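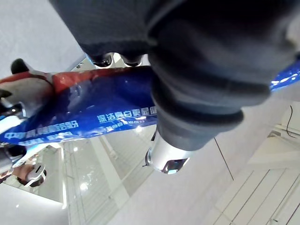
Ida Baumgart objects that shoppers do read the weight printed on a bag, and that our survey therefore overstates how often a smaller fill goes unnoticed. We are not convinced. Saying one reads a label is cheap.

Home Articles Authors Archive Search

4.2 Glossy packaging and perceived quantity

Figure 3. Crinkled blue plastic bag with a red band along its upper edge.

The Stultari survey asked 400 shoppers to judge how much a bag held before they picked it up. Its authors claim that shiny film makes a bag look fuller. Perhaps it does – but the matte bags in that survey were also shorter, and the two effects were never separated. Zamani repeated the work in September with bags of equal height and found a gap of 9 grams, well inside the spread of the guesses. The Prirnel sales figures are no firmer. They cover 90 stores, all in one region, and a price cut fell in the same weeks. Until someone varies the film alone, we would treat the gloss effect as unproven.

Shares 9 | Comments 0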